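Drive caddy won't sit flush in an old desktop case

Asked 16th September

I picked up a used Widitz tower to store family photos. The drives go in blue plastic caddies. One of them stops short of the back of its slot and I don't want to force it.

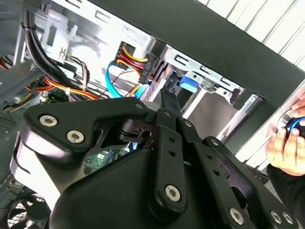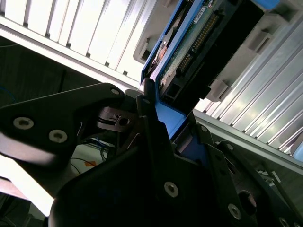
Is it the cables or the caddy? The other one slides in fine.

2 answers

Check the cables first. Power off, pull the caddy, tie the slack back — mine was a power lead lying behind the slot. Then look for a drive screw sticking out.

Just buy a new caddy, they're cheap.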